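Vovness: teaching a spreadsheet to guess what you meant
Final report, intro to software projects

So my project started with me being annoyed. I keep the sign-up sheet for our dorm's bike share (it's called Minja, don't ask me why), and every week people type the same thing nine different ways. "Ostmont Hall," "ostmont," "Ostmnt h." Then the totals come out wrong and I get to fix them by hand. I wanted a little add-on that looks at a column, notices which entries are probably the same, and offers to merge them with one click!

The first version was really dumb. I compared every cell to every other cell and counted how many letters I'd have to change to get from one to the other. It worked fine on my test sheet with 14 rows, and then I fed it the real one with 330 rows and my laptop fan took off. I fixed most of that by comparing only the unique values, which I should have done from the start (my notes from April say "unique first, duh" in capital letters).
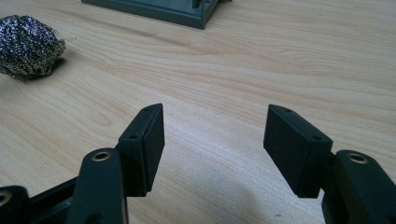
My lab partner wrote in the shared notes that merging should never happen without asking, even when the match looks perfect, and that I was going to wreck somebody's data sooner or later. I grumbled for a day and then did exactly that to my own sheet. Plistport and Plistport 2 are separate bike racks, and Vovness had happily squashed them into one. Oops.

Now there's a preview panel. It lists each group it wants to merge, you uncheck the ones you don't like, and there's an undo button that puts the whole column back. I also added a rule that two entries with different numbers in them never get grouped, and that took care of the racks.

Things I didn't get to: anything with accents, dates, and remembering what you unchecked last time. That last one bugs me the most, so I'm going to keep poking at it over break. The code and the test sheets are in the class folder, under Vovness, and the setup notes are in the same place.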